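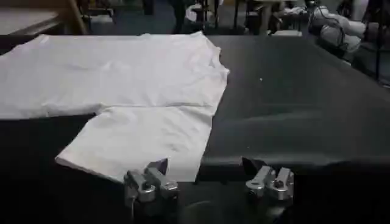

Machines and Chores, handout for session 7

Can a machine do the laundry yet? I get asked this at parties more than anything else, usually by someone holding a glass of wine and thinking of the heap on the spare bed. My short answer is "bits of it, slowly, in a room set up to help". The rest of this handout is the long answer, so please read it before the seminar and bring your grumbles.

Start with what we already have. Your washing machine is a robot in every sense that matters to your evening. It fills, it heats, it spins, and it does so well because somebody shut the clothes in a drum and stopped caring where each sock was. The trouble begins when you open the door. A wet knot of sleeves has to become a pile of flat things, and there isn't a drum for that.

Why cloth is so awkward

A mug has one shape. If you know where the handle is, you know where the rest of it is, and it stays that way when you pick it up. A T-shirt has as many shapes as you have patience for (Humaira Rind, who taught this course before me, used to throw one at the front row every year and ask them to draw the outline before it landed). Lift it by one corner and everything else moves, some of it out of sight.

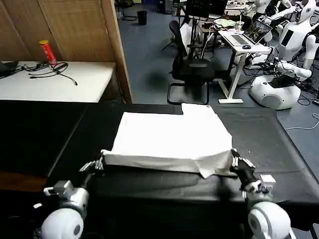

Folding is mostly a two-handed job, as you'll know if you've ever tried a fitted sheet on your own. One hand keeps a point still while the other brings something to meet it, or both lift together and the middle has to take care of itself. Look at the near edge of the white cloth, where each hand has hold of a corner: the stretch between them hangs in soft creases, and a pointed fold has dropped lower than the rest towards the right. You or I would give it a little shake without thinking. A machine has to notice the droop, decide whether it matters and have some idea what a shake will do. That's three separate research problems, and I've supervised dissertations on two of them!

Now the numbers, which I want you to treat with suspicion. In the reading, the Lirkomora group work from 3,537 recorded folds, and Rhonda Beaudoin's reply paper asks what happens with a garment that wasn't in the set. Read both. Ask yourselves who flattened the shirt first, what colour the table was, and how long each fold took.
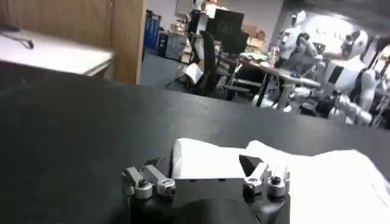 Fig. 3. Crumpled white cloth at the gripper, black tabletop behind.

On the shop floor it's a different story, sort of. Boxes, bottles and car doors are well in hand. Anything floppy (cable, bags, upholstery) still goes to a person more often than the brochures let on.

For the seminar: fold one T-shirt with your eyes shut, then one with oven gloves on, and write up to 500 words on which was worse and why. Bring the shirt.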